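Firnidik hand-teaching project
Progress report to the Edwards fund, second period
Prepared by Jummai Nwachukwu, project lead

Where we are

We are now well into the part of the project we were most looking forward to, and I am very happy to say that it is going better than I dared write in the first report. The hand-held grippers work, people enjoy using them, and we have our first full set of two-handed demonstrations from the snack table in Kastgate. You funded us to find out whether people with no background in robotics could show a robot a fiddly household task simply by doing it themselves. So far I would say yes, with a few caveats that I will come to.

Demonstrations

The target for this period was 90 usable demonstrations of packing and unpacking mixed groceries. We finished with 100, recorded by 6 people working in pairs or alone. One demonstration means one go at the task from start to finish, with a gripper in each hand.

Of these, 46 use what we call the hard set: crinkly bags, clear trays, thin bars and flat sachets, all in one heap. I had wanted to leave this until the autumn. The demonstrators talked me out of it after two mornings with plain cartons, and they were right – the hard set is where all the interesting hand movements are. People nudge a bag square before they pick it up, or hold a box steady with one gripper while the other reaches in, and they do it without thinking. I would never have thought to write those movements down as instructions.

What we changed

We started with remote control from a desk, as promised in the proposal, and we still keep one station running that way for comparison. It is slower to learn. A new person needed most of a morning before they could lift a soft bag cleanly by remote control, whereas with the hand-held pair they were picking things up before the kettle had boiled. Remote control still has its place, mainly for showing the arm how to recover from a bad grasp, and Odov have been patient in helping us keep the delay down.

We also dropped the plain grey worktop. Early tests with the arm at Odov went well on grey and badly on anything else, so we now record on patterned cloths and change the layout between sessions. Lighting and clutter in the room are left as they are.

What the arm can do so far

The first trained version reaches for the right package most of the time and is gentle with it, which delighted everyone. It is poor at flat packets. It tends to come down on the middle of them and close on nothing, where our demonstrators go for a crimped edge or a corner. We think it needs more close-up examples of exactly that moment, and the next batch will concentrate on it.

Problems

Hands get tired. Nobody complained at first, then I tried a full session myself and could see why the later recordings were sloppier. We now stop for a break every half hour. We also lost a few recordings when two grippers came too close together and the position tracking drifted. A short warning tone has helped, though people find it annoying and we may try a small light in its place.

Spending

We are within budget. The money set aside for a third pair of grippers has not been used, and I would like your agreement to put it towards paying demonstrators for longer sessions.

Next period

We will record the flat-packet batch, run the arm on cloths it has never met, and bring in people who have not used either method before. Odov would also like to try the same recordings on their smaller arm – a lovely test of how well all this carries over. You would be very welcome to come to Kastgate in June and have a go yourselves.

From the snack table
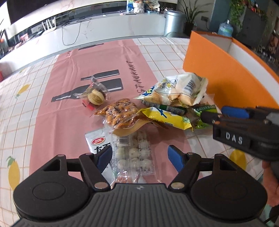
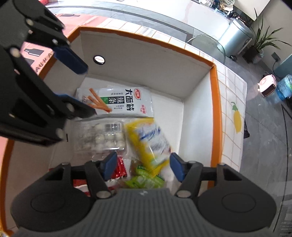 Two-handed work with the hand-held grippers and the hard set. First picture: packages on the table runner, beside the orange box. Second picture: packages in the open box.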